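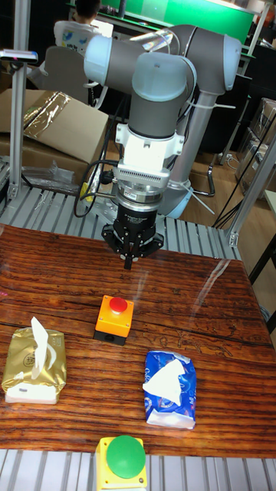

Cell 2, three-finger gripper over the red button, tissue packs on the table.

August 2019. Emden cell, gripper comparison for Triloso. Same arm, same wrist flange, same targets for both grippers: red button, gold pack, blue pack.

Three-finger first. Tips closed to a point for the press. Approach height is fussy — TCP needs re-teaching after every swap. Controller log gives 1,580 ms from trigger to contact at reduced speed.
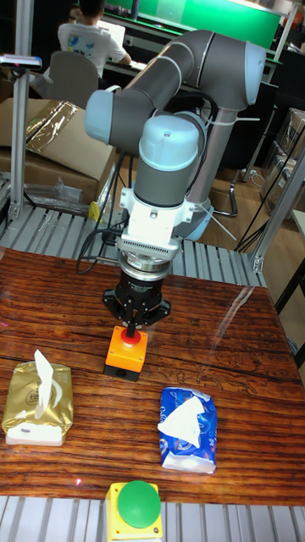

Two-finger next, with the ring sensor left in the stack. TCP offset entered by hand, payload not yet updated. Force limit stays low until that is done. Tissue pulls to be repeated in September.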